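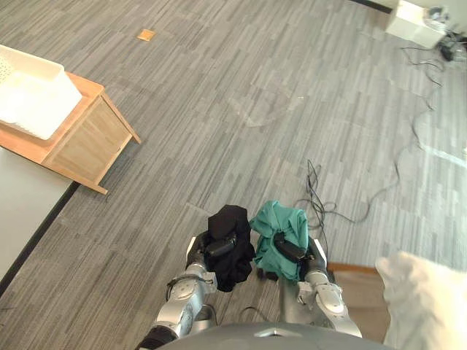

Last edited by nlockyer in December, 16:42 – added torque sequence to first post

Finger screw backing out on two-arm cloth cell
Forum: Maintenance and Setup > Grippers

nlockyer
Two-arm cell at the Iselcombe site, cloth sorting and folding. Both arms run the same gripper with molded fingers. Each finger seats on a bracket and is held by one screw down inside the cup at the top. We run one cloth per gripper, so in normal work both are loaded together, as in the top photo with the black cloth and the teal one.

Problem: the finger screw backs out. After the last finger change the cell did 381 picks before grip started to go soft. No alarm. The controller saw the gripper close to its commanded position and was satisfied. The finger itself had rotated slightly on the bracket and the cloth was slipping at the tip. Retightened, ran again, same result a bit later.

What I have ruled out:
Wrong screw length. Checked against the old one.
Cracked finger. Swapped for a new one from the same bag, no change.
Gripping force. Set where it has always been.

What I have not ruled out is the seat. The old fingers went 1,920 picks between scheduled changes with no trouble, so something is different now. Looking for anyone who has had this on a similar wrist.

Edit: current sequence is finger on by hand, screw to light contact, close gripper on a folded towel, then final torque with the gripper still closed.

eilif_s
Your sequence is the fault. If you torque with the gripper closed on something, the finger is already loaded sideways and you clamp it crooked. It feels tight. Then the first open cycle relieves the side load and the screw is holding against nothing. Torque open and unloaded, cycle it five times, torque again.

nlockyer
The closed sequence came from our setup sheet and it has been that way the whole time. The old fingers held with it.

eilif_s
Old fingers may have had a tighter fit on the bracket. A tight fit hides a bad sequence. Did you measure the new ones?

nlockyer
Not yet. Calipers are at the other bench. In the meantime I pulled a still from the wrist camera, which is what we use for the quick check before a shift.
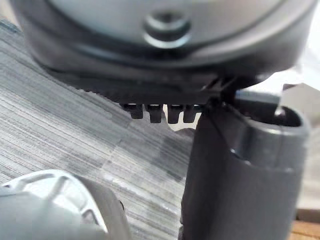
Wrist camera view, teeth and finger over the carpet.

The check is simple. You look at the gap between the last tooth in the row and the side of the finger. If the finger has turned, the gap changes. In this one the finger is very close to the fourth tooth. I do not have a still from before the finger change to compare with, and that is my own fault.

s_engstrom
You can't use the teeth as a reference unless you know the toothed strip hasn't moved. On ours the strip shifted when someone leaned on the wrist during a cable job, and we spent a morning adjusting a finger that was fine. Put a scribe mark across the finger and the bracket. Two parts, one line, no guessing.

nlockyer
Agreed on the scribe mark. I still want a camera check because the operators can do it without walking into the cell.

s_engstrom
Then save a reference still after every finger change, with the wrist in a fixed pose and the gripper at a fixed opening. Without those two conditions the comparison is worthless. Perspective that close to the lens moves the gap more than a loose screw will.

ekstrom_bench
Threadlocker, medium grade, finished. I don't see why this needs a thread. We put it on every finger screw on the Zavby line and haven't had one back out.

eilif_s
Medium threadlocker inside a molded plastic cup is asking for cracks. Some of the liquid grades attack some plastics. You also end up heating the screw to get it out, in a part that you replace on a schedule.

ekstrom_bench
We don't heat anything. Hand driver, they come out. Small drop on the thread only, applied to the screw and wiped before it goes in. I have not seen a cracked finger from it.

eilif_s
What are your fingers made of?

ekstrom_bench
Whatever Ukelex sent us. I'll look.

a_sjogren
Separate point. In the top photo there are cables lying on the carpet close to the right gripper. Is any of that wrist wiring? If a cable loops under the arm and tugs on the wrist on the way back from a reach, you get a small repeated twist at the tool end. I have seen that loosen a tool flange. I have never seen it loosen a single finger, but I would remove it from the list.

nlockyer
None of that is wrist wiring. It still should not be lying there. I'll get it lifted and tied back before the next run.

a_sjogren
Good. Also have a look with fabric in position. With bare carpet behind it you see the side of the finger well enough but not what the cloth is doing at the top. A bulky fold pushing up beside the finger puts load where the fit is weakest.

nlockyer
Pulled another one with white fabric.

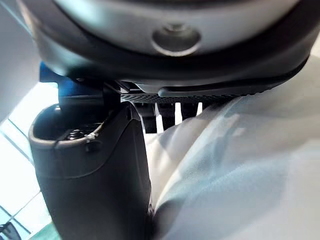

White fabric up against the side of the finger. Metal fastener head just visible in the cup.

You have a point about the fold. The fabric is up against the finger and reaches the underside of the housing on the right. The fastener can be seen from this angle, though not well enough to say whether it is seated. A paint dot on the head might fix that.

s_engstrom
Paint dot on the head and a matching one on the rim of the cup. Use a light color, the inside of that cup is very dark. Don't judge tooth length or gap from this one against your earlier still. The view is different and so is the light, with that window on the left.

eilif_s
Fabric pushing sideways makes my case. The joint has to take side load in service, so it must be clamped straight to begin with.

ekstrom_bench
Or it must be locked, so it doesn't matter.

eilif_s
A locked crooked finger is still crooked.

nlockyer
Calipers back. The new fingers are looser on the bracket than the old ones, by enough to feel when you rock them. So the fit has changed, and the closed-gripper sequence probably only worked with the old batch.

Plan:
Torque with gripper open and unloaded, cycle five times, torque again.
Scribe line across finger and bracket, paint dots on screw and cup.
Reference still in a fixed pose, stored with the finger change record.
Floor cables tied back.

No threadlocker for now. One change of method at a time. I've asked the supplier about the batch.

a_sjogren
Do both arms. If you only redo the one that slipped, the other will come loose in the middle of your test.

nlockyer
Both arms are getting it.

ekstrom_bench
Checked the bag. Label says glass-filled nylon. Ours are staying with threadlocker.

s_engstrom
Post the pick count at the first recheck, please, even if nothing has moved.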